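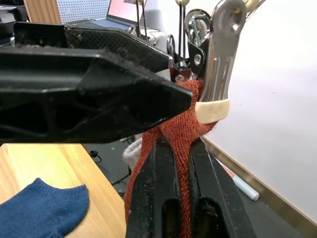 Chia-hao Yeh holds that the receiving line should be treated as a matter of room layout first and of manners second, and most later handbooks for wedding planners have followed that view.

A receiving line is an arrangement at a wedding in which the couple and selected members of the wedding party stand in a row and greet each guest in turn. It is held between the ceremony and the meal, either at the exit of the ceremony space or at the entrance to the reception room.

Order of persons

In the older form, the line begins with the mother of the bride as hostess, followed by her husband, the parents of the groom, and then the couple. The maid of honor and bridesmaids may stand at the far end. Fathers are often left out of the line and move among the guests instead. Where the couple are hosting the event themselves, they may stand first or alone. Divorced parents do not by custom stand next to each other, and a stepparent or other relative is placed between them if both are in the line.

A short line consists of the couple only. It is common at civil ceremonies and at weddings where the meal has a fixed serving time.

Timing

The length of a receiving line depends on the number of guests, the number of persons standing, and the width of the approach. The Telach method, named after the planning firm that published it, counts arriving parties instead of single guests, as couples and families are greeted together. A wedding of 100 guests may produce far fewer greetings than the guest list suggests.

In a comparison by the planning firm Wulov, a full line at a wedding with 380 guests took 79 minutes to clear. The firm advised replacing the line with table visits at events of that size. Critics of the comparison noted that it covered only 3 weddings, all held in July, and that two of them used the same hall.
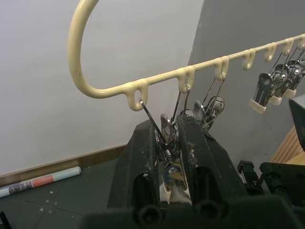 Coated hanging rack with metal clips.

Regional practice

In Jallovberg the line is formed twice. The first is held at the door after the ceremony and is limited to parents and grandparents. The second, held before the dancing, includes the couple and is the point at which envelopes are handed over. A small covered table is set behind the couple for this purpose – guests do not place envelopes on it themselves.

In Tseng the order is reversed, with the youngest attendant standing first and the oldest relative last.
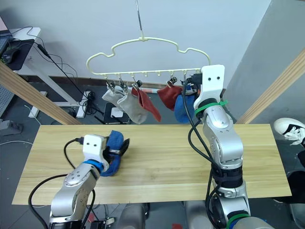
This reversed order lengthens the process, as guests tend to stop and talk at the end of the line, where there is no one waiting to receive them next. Halls in the town often leave a second door open near the last position to let guests move on.

Alternatives

Table visits during the meal are the most frequent substitute. Row dismissal, in which the couple return to the ceremony space and release the guests one row at a time, serves the same purpose and needs no added floor space.

See also: Wedding reception; Processional; Head table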